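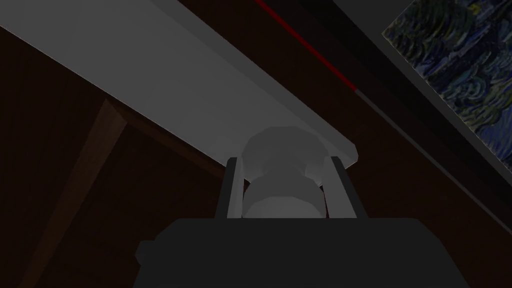

How Does a School Buy a Robot Arm?

Quick version first. Slowly. With a lot of lists.

You might think it goes like buying a bike. See one, like it, pay, ride home. A robot arm is more like getting a dog. The dog costs money. Then there's the food, the bed, the vet, the thing it chews up. The arm has all that too, sort of. No vet.

Start with the job

Before anybody looks at a price, somebody has to finish this sentence: "We need the arm to..." Pick up blocks? Open a drawer? Sort pens? Write it down. One sentence. If you can't finish it you're not ready to shop.

When Dadlow School wanted an arm for the tech room, the first sentence was "We need the arm to do cool stuff." Nobuhle Mthembu teaches there and she sent it right back. The next try was "We need the arm to pick up small things and put them in the right box." Much better. You can shop for that.

Now the hand. On a robot arm the hand is called a gripper, and lots of grippers have just two fingers. Two flat fingers that squeeze together. Fine for a block or a knob. Not so great for a wet noodle or a floppy sock. Grippers are often sold separate from the arm! So that's two things to buy already.

Questions to ask about a gripper:
How wide does it open?
How hard does it squeeze? Can you turn the squeeze down?
How heavy a thing can it lift?
Does it fit OUR arm?

That last one gets people. Different companies use different bolts and different plugs. A gripper that doesnt fit is a paperweight.

Try before you buy

Can't borrow one? Use a computer. There are programs called simulators, kind of like a video game where the arm, the room and the objects are all made of math. You drive the pretend arm around and see what it can reach. Crash it into a wall, costs you nothing. Crash a real one and there goes your summer budget.
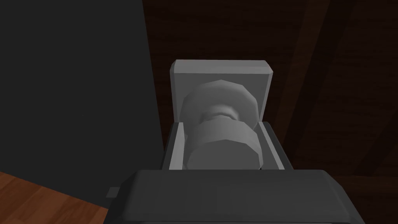 Why do people test in a simulator before they spend money?
It's a cheap way to find out if the arm and gripper are the right size for the job. If the pretend one can't reach, the real one probably can't either, and you can pick a different model before paying.

Simulators aren't perfect. Pretend things can slide or bounce in ways real things don't. So a test on the computer is a good clue and you still want to see the real arm move before you sign anything. Ask the seller for a demo. Most will do it.

Making the budget

A budget is a plan for money. Nothing fancier than that. Here's how the Dadlow list went.

The arm. Biggest number on the page.
The gripper.
A strong table. An arm on a wobbly table is a bad time.
A computer to run it.
Safety stuff: a big red stop button, tape on the floor.
Spare finger pads, they wear out.
Shipping. Arms are heavy, shipping is not small!
Training for the teachers.
Extra, in case.

"Extra, in case" has a grown-up name, contingency. Say it three times. It means money you keep back for surprises. You choose a part of the total, say 10 cents of every dollar, and you don't touch it unless something goes wrong.

Asking for prices

A quote is a piece of paper (or an email) where the seller promises a price. Get more than one. Dadlow wrote to Gitton, Staso and Ververidis and asked all of them the same questions in the same order. Same questions matters. If one quote has shipping in it and another dosen't, you can't compare them fairly.
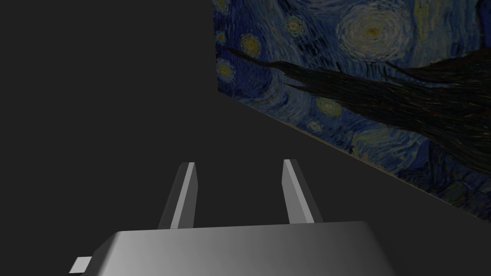

Look at the dates on a quote too. A lot of them run out. Dadlow's best one was good for 30 days, so the class made a calendar and worked backward: who has to say yes, and by when. They wanted the order in by November. Delivery was going to take some seven weeks after that.

And then where does it go? Measure the room. Measure the DOOR. Check for a plug near the table. Arms swing, so leave space all the way around, more than you think.

Your turn

Pick a job you'd like an arm to do at home or in class. Write the one sentence. Then make your list, everything it needs, not only the arm. Guess a price next to each thing, then look up real ones with a grown-up and see how far off you were. Don't forget the extra.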